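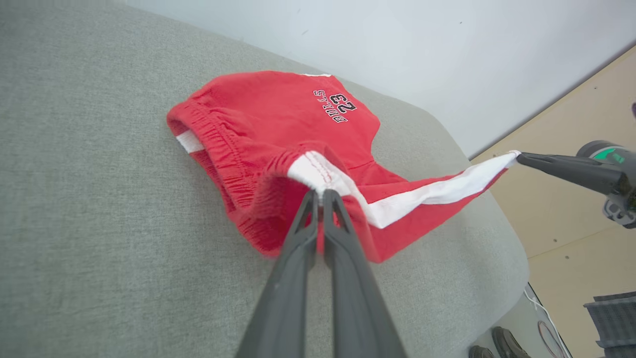

Feng-yi Peng's remark, which came back with the first draft of this section, was that the arms are the easy part of the budget and the fingers, cables and spare parts are where the money goes missing. The planning steps below have been reordered with that in mind. Work through them before you send an order form to Domby.

Section 2. Planning and budgeting for a two-arm cloth handling station

2.1 Before you start

You will need the floor plan of the room, the name of the person who signs purchase orders, and a list of the garments or linens you expect to handle. Prices in this section are list prices in dollars and do not include tax or freight.

2.2 Steps

1. Write down the largest and smallest item the station will handle. Shorts and hand towels fit the standard reach. Bed sheets do not, and need the extended base plate (see Section 5).

2. Decide whether you need one arm or two. A single arm can pick up and drop. Holding a garment at one point while drawing a leg or sleeve out flat takes two.

3. Choose the grippers. The two arms do not have to carry the same type. Thick parallel fingers hold a fold well. Narrow pointed jaws are better for taking a hem or a stripe by its end. Budget 400 for each gripper in the Vovik range, either type.

4. Add one wrist camera per arm. The camera bracket is sold separately from the camera. Check that both are on the quote.

5. Choose the work surface. A padded surface is more forgiving when a fingertip presses down, and a hard table is easier to keep clean. If you plan to use furniture you already own, measure its height from the floor and enter it on the order form.

6. Set aside 300 for cables, clips and a second power strip. Cable length is measured along the route, with slack for arm movement, so a straight line on the floor plan will come up short.

7. Set aside 40 a month for fingertip pads. Pads wear faster on denim and canvas than on light cotton.

8. Add the support plan. Magagula is the service partner for the arms and Druteo handles the software license. These are two contracts with two renewal dates. Ask for both to start in the same month if your purchasing office prefers a single renewal.

9. Total the lines. If the figure without arms comes to more than 4000, ask for the bundle quote before ordering parts one at a time.

Note: The bundle quote is good until the end of September. Requests received after noon on a Friday are answered the following week.

Note: Used grippers are accepted on new arms only if the mounting plate is the current pattern. Older plates have a different screw spacing and there is no adapter.

Caution: Do not leave the emergency stop off the order to bring the total down. The controller will not start without one connected.

Caution: Keep people's feet and loose cables clear of the arm bases while the arms are powered. Mark this area on the floor plan before you order, and allow for it when you work out whether the station fits.

2.3 Items people leave out

Practice garments - buy several of the same kind, in the sizes you will really be handling. Time for setup, usually charged as staff hours and so missing from the equipment budget. Storage for the shipping cases, which must be kept for warranty returns.

When the order form is complete, go on to Section 3, Preparing the room.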